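Open day at the Fakex Sports Media Center, Ledetbridge
2019-05-13

The parking lot was full by the time I got there, so I left the car behind the tire shop and walked. There is a sign over the door of the Fakex Sports Media Center that reads "Where the Game Gets Told." I thought the game got told at the ballpark, but I have been wrong before.

For anyone outside the valley, this is the place the station moved into after it gave up its two rooms over the bank. It holds the radio studios, a TV set for the Friday high school show, the podcast booths, and a hallway they are calling the Ledetbridge Sports Broadcasting Gallery. The open day was free. Parking would have been six dollars if I had found any.

They gave us lanyards and took us around in groups. Our guide was pleasant and had learned her script well, which became a problem whenever somebody asked a question that wasn't in it. A man in a Yao Rovers jacket wanted to know why the station no longer sends anyone on the road with the baseball team. She said the new building "brings the road game home." He asked again. She said it a second time and opened the next door.

What that means in practice is the remote booth. Two announcers sit in a padded room and call the away games off a bank of monitors. The station has done this since last season and I could tell, and so could most people I know who listen. The call comes late on fly balls. The announcers can't see the bullpen unless the director in the other city feels like showing it. I lost count of the times last year that a pitching change seemed to surprise everybody involved. We were told the delay on the picture is "not something a listener would notice." I'd like to meet this listener.

The main radio studio is nice, I'll give them that. Good chairs, a proper window, and a producer's desk with room for more than one elbow. They let us put on headphones and call half an inning of an old game. A girl in our group did it better than the weekend guy. I sat out.

Then the numbers. There was a short film in the lobby, and the film says the station will carry 121 live events this year. That sounded like a lot until I got hold of the printed schedule and saw what was being called an event. Pregame shows are on there as separate items. So is the draft party. When I asked how many of them had an announcer in the actual building where the sport was being played, I was told someone would get back to me. I wrote my email address on the back of a card. Nothing yet.

The gallery hallway is the part I had driven over for. The old station had boxes of reel tape going back to the semi-pro days, and there was talk of playing them for the public. What you get is a wall of photos, a few scorebooks under glass, a blazer, and 3 listening posts. One was out of order. The second plays the 90-second highlight reel you can already hear on the website. The third has a full inning from a rainy game I remember as a kid - the crowd noise, the vendor yelling, a long stretch where the announcer reads out other scores because the tarp is on. I stayed there until someone behind me coughed. If they put up thirty of those and took down the blazer, I'd pay the six dollars.

Upstairs is Droria, the company that does the stats and the automatic game recaps. They had a table with bowls of candy and a screen showing how a box score becomes four paragraphs in a few seconds. The paragraphs were fine. They were also about a game I had attended, and they left out the ejection, the only thing anyone talked about on the way to the cars. The fellow at the table said ejections were "on the roadmap."

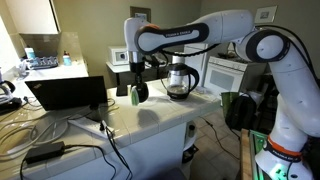
Photo: Ledetbridge Open Day press pack

The last stop was a panel on the future of local sports coverage. It ran long. We heard the word "platform" a great deal and the word "reporter" very little. The station has cut its beat writers down to one, shared between baseball and hockey, whose seasons overlap by more than the panel seemed to think. Somebody asked whether Fakex, with its name over the door, gets any say in what goes on the air. The answer was a flat no, and maybe that's so. I only note that the Fakex skating rink roof story, which everyone in town followed all winter, got one mention on the morning show that I heard.

Hot dogs were sold out by the end of the panel. There was still plenty of coffee.

If you're thinking of going, the next open day is supposed to be in the fall. Go early, skip the film, and head straight for the third listening post. Ask about the reel tapes while you're there. I did, and was told they are "in storage and being looked at," and when I asked where the storage was, the guide said she'd have to check.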